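Skendix Waffle Bath Towel, light blue
Reviewed by Ro-un Do, 06/09/2021

I'd been putting off buying new towels for longer than I'd like to admit, because the old ones were perfectly good if you didn't mind the frayed hems and that crunchy feel they get after years of hard water. Then my sister came to stay and asked, very politely, whether we had any others. So I ordered 2 of these in the light blue and have been using them ever since, and I'm so glad I did!

The first thing I'd say is that they are thinner than a fluffy towel, and if you love a great thick fluffy one (my husband does) you may feel a bit short-changed on the first morning. Give it a few washes. Ours came up much softer after the third or fourth go, and the little waffle squares puffed out nicely.

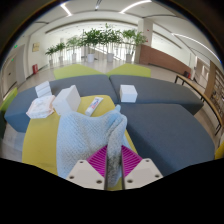 Does a waffle towel dry you as well as an ordinary one?
It does the job, though you pat more than you rub, and long hair will want a second towel.

What I like best is how fast they dry on the rail, even in a bathroom with one tiny window. They fold down small too, so all 4 of our everyday towels now fit on a shelf that used to hold three (I bought another pair, as you may have guessed). The blue is a soft, slightly faded sort of shade and goes with nearly everything we own.

Grumbles? The hanging loop is on the short side and won't go over our chunky Dornia hooks, and the threads catch if you're careless with a ring or a zip. I had one small pull in the first week, which I snipped off, and it hasn't run.

I'd happily buy them again, and I've got my eye on the hand towels for November when the visitors start.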